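Posted by Réka Sipos
April

The second season of Gresholm finished on Wednesday and I have now watched it twice, once for the story and once with a notepad. These are mostly notes on the sound mix, which changed between seasons and has not been discussed much on the forums I read.

Season one was mixed for headphones. Dialogue sat in the center, room tone was almost absent, and the music came in under speech at a low level. Season two moves the dialogue back. In the kitchen argument in episode three, Barta's lines are quieter than the refrigerator for most of a minute. I had to turn on captions. On a second viewing I left them off and could follow it, but only with the volume at 80, where I normally keep it near half.

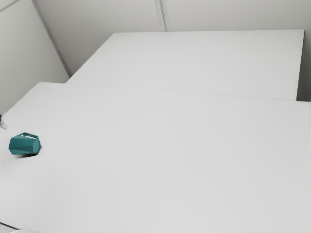 The episodes are also longer. Season one ran 30 minutes each with very little variation. The new ones vary a lot, and the extra time goes mainly to scenes at the Grivier depot, where the night shift sorts returned parcels and talks. I like these scenes. They are shot in long takes with two microphones, as far as I can tell, and the actors overlap the way people do at work. The parcel numbers read out loud are consistent from episode to episode. Parcel 567 is mentioned in the premiere, logged as damaged, and opened in the finale.

The weak point is the Grarnero plot. It takes up most of episodes four and five, it relies on a phone call the viewer does not hear, and the person on the other end is never named. I assume this is being held for a third season. It would have been better to cut it to one scene.
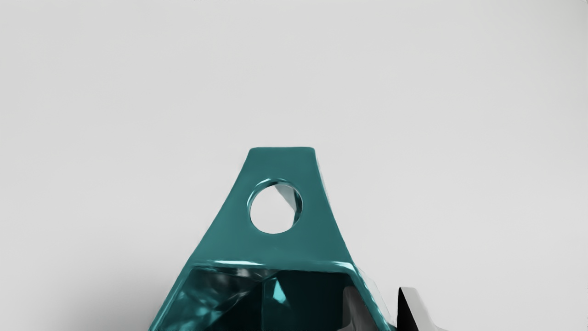

Casting is unchanged except for the older sister, who has been replaced without comment. The new actor plays her slower and with less eye contact. I preferred this by the end, though the first episode is awkward if you have just come from the old one.

The closing theme has been re-recorded with a real cello in place of the keyboard part. It is a half step lower. The opening theme is the same file as before, so the two no longer match in key.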